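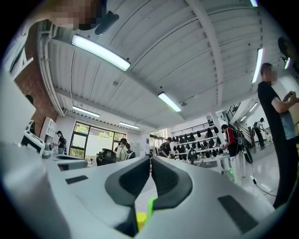
*Fig. 4. Gripper fingers nearly closed, seen from the gripper's own camera. Note the V-shaped gap.*

## 4. First session with the hand-held gripper

By now your team has a charged battery pack, a signed-out gripper and a spot at the Evthorpe workshop tables. This section takes you from switching on to your first saved recording. It's the best part of the whole guide, so clear an evening for it!

Read Section 3 first if you haven't set up your team folder. Without one the recorder saves to the shared drive, and Matúš Skála has to dig your files out by hand.

### 4.1 Check the fingers

1. Hold the gripper in your stronger hand with the fingers pointing away from you. Keep the trigger released.
2. Wiggle each finger from side to side. A little give is fine. If one clicks, tighten its hinge screw a quarter turn and try again.
3. Squeeze the trigger slowly. The fingers should move toward each other at the same speed and form an even V, as in Fig. 4.
4. Let go. They should spring back without sticking.

If one finger leads the other, the linkage has slipped a tooth. Fernanda Azevedo has the small hex keys and can show you how to reseat it. Ask to do it yourself while she watches – you'll want to know how by competition time.

**Caution:** Keep fingertips out of the gap when someone else has the trigger. The spring is stronger than it looks.

### 4.2 Start the recorder

1. Plug the short cable into the gripper first, then into the pack.
2. Press and hold the power button until the recorder beeps twice.
3. Open the Gadeck app on the team laptop and choose **Connect**.
4. Enter port 2078. The app remembers it after the first time.
5. Wait for the live view. Both fingertips must be in it when the gripper is closed.

> **Note:** The lens is very wide. It picks up the ceiling lights, the stairs and whoever is at the next table, and the tracker loves all of that. Beams, windows and brick give it plenty to hold on to. A blank wall gives it nothing, so don't work with your nose in a corner.

### 4.3 Calibrate

Do this every time you power up, even after a quick battery swap.

1. Stand still with the gripper level and press **Zero**.
2. Close the fingers all the way and press **Min**.
3. Open them all the way and press **Max**.
4. Swing the gripper in a slow figure eight at chest height until the bar in the app fills.

The width readout should say 0 when closed. Anything up to 4 is fine and the software will correct it. Above that, repeat steps 2 and 3.

### 4.4 Record your first task

Everyone starts with the same job: pick up a foam block, set it in the tray, return to the start mark. It sounds too easy, and then you watch your first playback and find out how much your wrist wanders.

1. Put the tray and the block on the tape marks.
2. Press **Record** and wait for one beep.
3. Move at half your normal speed. Pause briefly before you grip and again before you let go.
4. Return to the start mark and press **Record** again to stop.
5. Watch the playback before you do another one.

A good run has 400 frames or fewer. Your team needs 125 good runs before Custódio Frade will load your set onto the Irner arm, and seeing the arm copy your own moves for the first time is fantastic. Bring your phone for that one.

Swap operators often. Tired hands make jerky runs, and a set with several people in it usually trains better anyway.

**Caution:** Look where you're walking. Cables run across the floor, and it's easy to forget them when your eyes are on the gripper.

### 4.5 Shut down

1. Press **Sync** and leave the laptop open until the counter clears.
2. Hold the power button until you hear one long beep.
3. Unplug at the pack first, then at the gripper.
4. Wipe the finger pads with a dry cloth. No alcohol, it hardens the rubber.
5. Write your run total in the Correia league logbook and initial it.

Teams starting in October can skip 4.6 until Panya Thepsuriya has handed out the new mounts.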